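Shared Work Surfaces Need Written Rules
Position of the Sestine Working Group on Handling Practice
4 Oct 2024

Organizations that record or automate the handling of cloth have spent a great deal of effort on safety around moving arms. They have spent far less on the plain rules of the work surface. The Working Group holds that this should change, and that the change does not require new equipment.

Our review in July covered two sites, Modari and Gritia. Both had a manual of more than 200 pages. Neither manual stated who may clear a surface between tasks, how a garment is to be held before it is folded, or when a session with a poor grasp should be stopped. Operators had settled these matters among themselves, and their answers differed from one shift to the next.

We recommend that every site adopt a short written standard for soft goods. It should fit on one sheet and be posted where the operator can read it while working. It should say which points of a garment are to be gripped first, how much slack is allowed before lifting, and who has the authority to call a halt.

Some members objected that cloth is too variable for rules of this kind. A shirt seldom lies the same way twice.

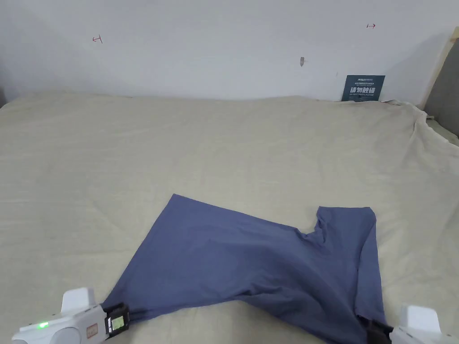 The objection has weight, but it argues for better wording and should not be used to excuse having none. A rule may allow for wrinkles and uneven edges and still require that both grips be secure before the fabric is pulled. The draft prepared at Weerasinghe does this in 3 clauses, and operators there were asked to comment on each one.

Sites that wish to adopt the draft may do so without a fee. Comments should reach the Working Group in writing and should not exceed 300 words.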